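From: Horácio Rocha
To: teleop list
Date: 12 July 2024
Subject: Re: basket demos, wrist view

Finlay Innes wrote:

> The Juvidstead set has 81 demos so far. In 24 of them the operator drags a cloth along with the spoon. Is it the approach angle or the leader arm lag?

Angle, I think. The lag on our side is steady and small. Operators line up with the handle and come in too low, so one finger goes under the fabric. 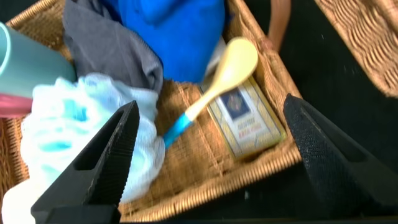 *Wrist camera, spoon lying across the basket, blue end of the handle by the pale cloth.*

Please re-record the 24 with the fingers closing across the handle, nearer the neck. Keep the bad ones in a separate folder and don't trim them. I'll retrain on Monday if the upload to Brurkura is finished.

Horácio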